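Home Shop Cabinets & Key Storage Display Parts Contact

Selard Small Lockable Cabinet, White

Item 506. In stock, ships from the Plonwood warehouse
Share 5 | Comments 100

Small white cabinet, one door, one lock. Sits on a counter, a shelf, a back desk. We've carried the Selard since we were still called Okabe Supply and it's the one most people reorder. Not fancy. Does the job.

Who buys it: front desks, small clinics, church offices, school shops, vacation rental people (lots of them lately), hobby clubs with one drawer of expensive stuff. Also dog groomers, no idea why so many groomers.

What you get

Cabinet body, white
Door, fitted, with lock
Keys
One adjustable shelf, four shelf pins in a bag taped inside
Rubber feet, stick-on
Instruction sheet (same sheet as the big Selard, ignore page two)

Hooks not included. Any small stick-on hook will hold on the finish if you wipe it down first with rubbing alcohol and let it dry. Give the hook a full day before you hang anything on it. We get calls about hooks falling off and it's always the same story, somebody stuck it up and loaded it ten minutes later. Clear ones look tidiest on the white. Two keys on a ring is fine on a small hook, a janitor's ring is not.

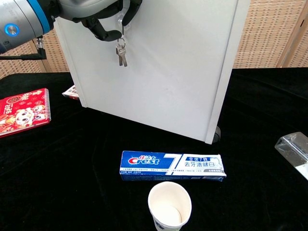 Setting it up

Takes about as long as making coffee. Door is already hung. Peel the feet, stick them on the bottom corners, press hard. Put the shelf in before you put it where it's going to live, much easier with the cabinet on its back. Check the door swings clear of whatever is next to it. If it rubs, loosen the hinge screws half a turn, nudge, tighten. Don't take the screws out all the way, they're short and they roll.

Wall mounting: you can, but you drill the back yourself and we don't supply the screws. Find a stud. Drywall anchors alone, no.

Keys and spares

Read this part please. Every Selard lock has a code stamped on the key. Write the code down somewhere that isn't inside the cabinet. With the code we can cut spares and mail them, usually same week. Without it we have to send a whole new lock and you swap it yourself, one nut at the back, adjustable wrench.

We do not keep a list of who bought which code. People ask. We don't, on purpose.

Keyed alike: yes, if you order them together. Tell us in the order notes. Can't do it afterwards without swapping locks. Master key: no, not on this model, look at the Odus line instead.

If you run a shared desk, put one person in charge of the spare and keep the daily key on them or in a drawer. Sign-out sheet works. Lempi Turunen at our counter has a one page sign-out form she'll email to anybody who asks, its free, been using it here for years.

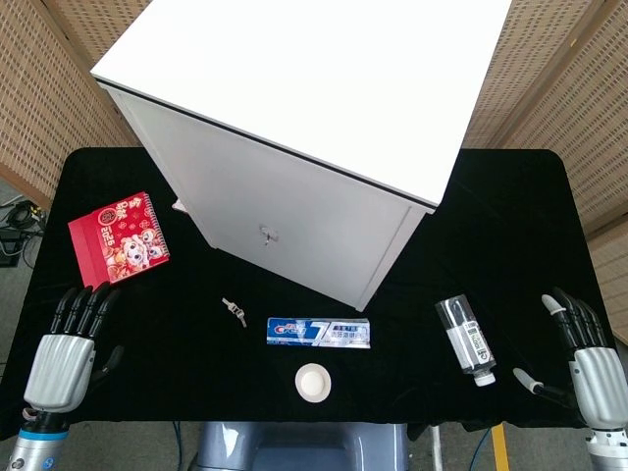 Lock care is mostly leaving it alone. No oil, oil collects dust and then the pins get gummy. Dry graphite, one small puff in March when you do the rest of the spring jobs, work the key in and out a few times, wipe it. The lock sits about mid-door, so a key left in it hangs right out where a sleeve or a bag strap can catch it. Take it out when you walk away. Bent keys are the number one thing we replace, and a bent key will chew up a good lock if you keep forcing it. Stiff lock on a new cabinet is normal for the first couple weeks.

Cleaning

Damp cloth, drop of dish soap. No scouring pads. Marker comes off with rubbing alcohol if you get to it quick. Old hook glue: warm it with a hair dryer, roll it off with your thumb. Coffee rings on the top, same dish soap, let it sit a minute.

What it isn't

Not a safe. Not fire rated, not for firearms, not for controlled meds, don't write and ask us to say otherwise. It keeps honest people honest and keeps little kids out of the petty cash. If you need more than that call us and we'll point you at something heavier.

Not for outdoors either. Covered porch still counts as outdoors.

Bulk and trade

5 or more, ask for the trade price. 100 or more ships on a pallet, you'll need a dock or a liftgate, say which when you order. We've sold over 1,000 of these to rental outfits alone so if your setup is weird we've probably seen it, just ask.

Returns

Thirty days, unused, in the box. Keys have to come back with it. All of them. A cabinet sent back with a key missing gets charged for a lock, sorry, we can't resell it otherwise. Shipping damage, send us a picture of the box as well as the dent before you throw anything out.

Goes well with

Numbered key tags, pack of mixed colors
Odus cash tray, small (fits flat under the shelf, just barely, shelf on second pins up)
Graphite tube
Extra shelf, white

Page updated 9/14/26. Prices at checkout, they move around to much to keep typing them in here.

Contact us | Shipping | Returns | © Okabe | Back to top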